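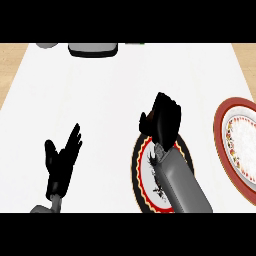 How long does a wax coating last on an outdoor bronze in a public square? In our records a coating held for one winter on most surfaces, and for less than that on any part people could reach with their hands.

By Henrike Weidemann and Wing-sze Hsieh
November
6 min read

4. Wear on touched surfaces

The city works in this study were checked each spring and again in November. We kept the method simple so that parks staff could repeat it. A drop of water was placed on the metal and watched for one minute. If the drop stayed round, the wax was counted as sound. If it spread, the spot was marked for recoating.

Of the 33 sculptures on the list, 17 had at least one area that visitors touched or sat on. These were mostly knees, hands, animal heads and the front edges of bases. Wax on these areas failed first at every site. At Stamia Plaza, the seated figure lost its coating on the lap before midsummer, while the back and shoulders still passed in the fall.

Figure 4.

Location mattered less than we expected. Works near the Vikness ferry landing get salt air most of the year, and we had planned to treat them as a separate group. Their upper surfaces did no worse than those inland. The lower parts did show more green staining, mainly where water collected in folds and seams.

Cost was the main limit on how often the crews could return. The yearly budget for upkeep was $4000, and most of it went to lift rental for the tall Cherkaoui piece. Touch-up of low areas needs no lift. We suggest splitting the work in two, with a full wax once a year and a short visit in July for the parts within reach.

We did not test lacquer. Two older works had been lacquered before the study began, and both were left out of the counts given here.

Plevex Papers on Public Art. Contact the editors. All rights reserved. Back to top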